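Seija Harju opened the door with a print still wet in one hand and told me to mind the cat. I'd come to talk about Fomholm, her new show of etchings at the Grosuvcombe gallery, and we ended up in her kitchen for most of the afternoon (I'm not complaining, there was cake).

The show has 49 works in it, all of the same small harbor. I asked if she ever got bored. "Every winter," she said. "Then the ferry gets repainted, or somebody moves a shed, and I'm furious and have to start again."

She learned etching at 40, from Győző Vass, after years of drawing seed catalogs. "He let me ruin up to three plates a week. The fourth I had to pay for!"

I wanted to know about the big piece by the entrance, the one everyone photographs. It's printed from 55 separate plates and she won't say how long it took. "Toivo Sjöberg framed it, ask him. He was the one swearing." I did ask him later – he just laughed and said the glass was heavy.

We talked about color too, and why there's so little of it. "I'm scared of blue," Seija told me. "With black I know where I am. With blue I put on a bit, then a bit more, and suddenly it's a postcard." There is one blue print in the show, a tiny one of the breakwater, and she nearly pulled it the night before the opening. Leena Savolainen, who hung everything, talked her out of it.
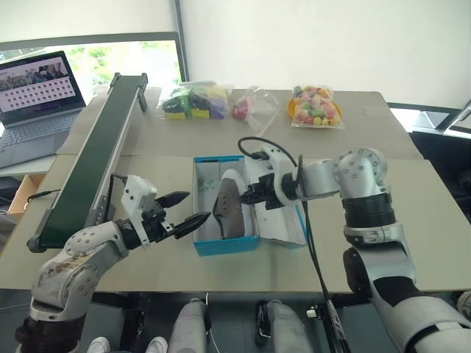
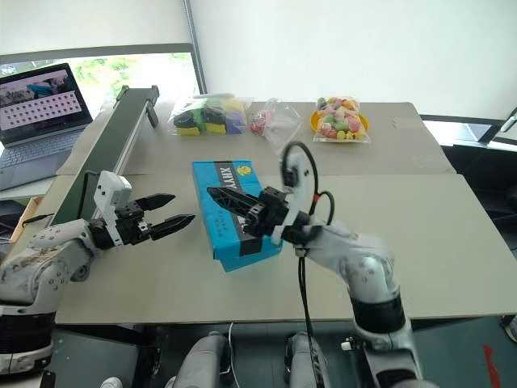
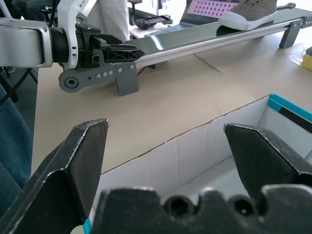 I'm glad Leena won, because I stood in front of that breakwater longer than anything else in the room. It's hardly bigger than my hand, and the water has this scratchy, restless look that made me want my coat.

So what's next? "Trees, maybe," Seija said, cutting me another slice. "Or the harbor from the other side. I've never drawn it from the other side."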